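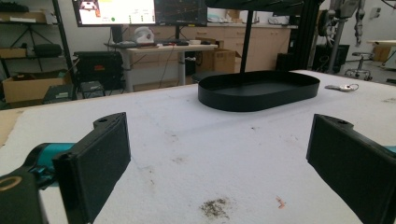 Clotilde Besnard wrote in to say that foam is the wrong thing to put on a work table, that it holds dirt, takes dents, and can't be wiped down properly, and that a person who wants a soft surface should buy a rubber mat and be finished with it. She also asked why I own a tray if the keys are going to end up beside it.

Both points are fair. The second one is easier, so I'll leave it for later.

The table got its foam in November. Before that it was bare wood, and bare wood has two problems for the kind of small work I do on it. Things dropped on it bounce, and things slid across it get scratched. I had been laying down a towel, which solves the scratching and adds a new problem: a towel moves. Put a part on a towel, lean an elbow on the near corner, and the part is somewhere else. For anything that needs to stay where it was put, a loose cloth is worse than nothing.

A rubber mat was the first thing I looked at. The one that fit was a Foko, black, 1100 mm long, and I had it on the table for most of a week. It stays put and it wipes clean, as Clotilde says. Against it: it smells, it is dark enough that a dropped black screw is gone for good, and it grips too well. I like to push a tray or a box along the table with one hand. On the rubber, the leading edge catches and whatever is standing up inside falls over. The mat is now under the drill press, where the grip is useful and the smell has company.

The foam came from Tessier as a roll. It is white, firm for its weight, and the surface is slightly rough with a speckle in it. I have seen smoother foam and would not use it. A smooth skin looks better on the first day, then shows every fingernail mark. The rough face hides small dents and has enough texture to stop a round part from rolling when the table gets bumped. The roll was $68, and there is enough left over to do the table again, which I expect to do.

Notes on putting it down, in case they save someone a roll:

Let it lie flat overnight before cutting. It comes off the roll with a curl, and a piece cut while curled will be short on one side.

Cut it with a new blade and a straight edge, in one long pass if you can. Two passes leave a step in the edge. Scissors leave a wave.

Sand the table first. I used 400 grit out of habit, and it was a mistake. That is a finishing grit and it leaves the wood too smooth for glue to hold. Something much coarser would have been right. The front corner has lifted once already and I blame the sanding.

I used Ketis contact adhesive, the brush-on kind. Spray is faster and gets on everything. Coat both faces, wait until neither is tacky to a dry knuckle, then lower the foam from one end and press as you go. There is no sliding it afterward. If it goes down crooked, it stays crooked.

Trim to the wood last. I did not wrap the foam over the edge, so along the side there is a strip of tan wooden edging showing underneath. I thought about covering it and decided against. Wrapped foam tears at the corner within a month, and the bare strip gives me a hard edge to clamp to. Clamping on foam doesn't work — the jaw sinks, the foam creeps, and the clamp is loose by lunch.

Now the dirt. Clotilde is right that foam holds it. There is dark gray grit on the surface more often than not, and white foam conceals none of it. Faint gray smudges build up too, wherever things are set down and picked up again. I tried a few ways of dealing with this.

Wiping with a damp cloth turns loose grit into a smear and pushes it into the texture. Do not do this first.

A stiff brush lifts the grit and also lifts bits of foam. After a month of it, the surface gets fuzzy.

A vacuum with a soft brush head, held just off the surface, takes the grit without touching the foam. Then a cloth that is barely damp, with one drop of dish soap, for the smudges. Pat, don't rub. Some smudges come out and some stay. The ones that stay have never transferred to anything, so I have stopped caring about them.

I do the vacuuming at the end of the day when I remember, and I don't always remember. The white color is the reason I put up with it. Small parts show up at once, including dark ones, and so do stray flecks of whatever came off the last job. On the black rubber I found those by feel, later, under something that was supposed to sit flat.

That brings me to the tray.

It is a black oval with low, straight sides and a flat inside. I went through several containers before settling on it, and the shape matters more than I had expected. Most trays sold for desks have sloped sides and a curved bottom, and everything put in them drifts to the middle and piles up. A flat bottom leaves things where they were set down. Low sides let me reach in from any direction without lifting my wrist. The oval has no corners to trap washers.

The tray before it was a Clellotetti with compartments. It was well made. I gave it away. Compartments assume you know in advance how many kinds of thing you will have, and on a work table you don't. I spent more time deciding where a part belonged than the part deserved. With one open space, the rule is simple: if it belongs to the job, it goes in the tray.

The long side faces me. Turned the other way, the tray takes up depth, which I am short of. The table has a black frame over it, with a post coming up behind the working area, and anything pushed too far back ends up against the post. Left to right, the tray fits in the middle and I can work on either side of it.

I have considered lining it with a piece of leftover foam. I cut one, in fact, using the tray as a template. It looked neat and it was useless. Parts sat higher, so the low sides were lower still, and a spring went over the wall the first afternoon. The flat bottom is better bare.

So, the keys. The obvious use for a tray on a table is to hold keys, and that is what mine was bought for. For a while the key ring and the fob lived in it. Then the tray became the parts tray, by the rule above, and keys are not a part. A ring of keys also drags. Drop it in on top of small screws, pick it up an hour later, and there is a fair chance that a screw leaves with it. I lost one that way and found it in the car.

The keys now go on the foam to the right of the tray. The foam is soft enough that they make no noise going down and don't mark anything, and against white they are hard to miss on the way out. A hook by the door would be the proper answer. I have the hook. It has been in its packet since November, on account of the wall being one of those that needs a special anchor, and the anchors come in boxes of 50 and I need one.

The rest of the room is less considered than the table. The desk behind it has the monitors and keyboard and tends to collect a cup. The black shelving was supposed to end the habit of keeping things in cardboard boxes and has mostly given the boxes somewhere to sit. I would like to replace them with bins, but bins need labels, and labeling would require me to look inside. One of them is open, which I count as a start.

To answer the first question directly, then: would I put foam down again? On this table, yes. I would sand coarser, spend more time on the front corner, and buy the same rough white sheet. On a table used for anything with oil or solvent, no, and there Clotilde's rubber mat would be the better choice. Contact adhesive and solvent do not get along, and neither does the foam itself. I tested an offcut with a little brush cleaner and it went soft and sticky at the edge.

She has since asked how hard it is to get the old sheet off. I don't know yet. The lifted corner peeled back cleanly for the width of a hand and then began to tear, leaving a thin layer of foam stuck to the wood. My plan is a wide scraper and a hair dryer, working from that corner toward the back. If the residue won't come up, I'll sand it, and I already know which grit not to use.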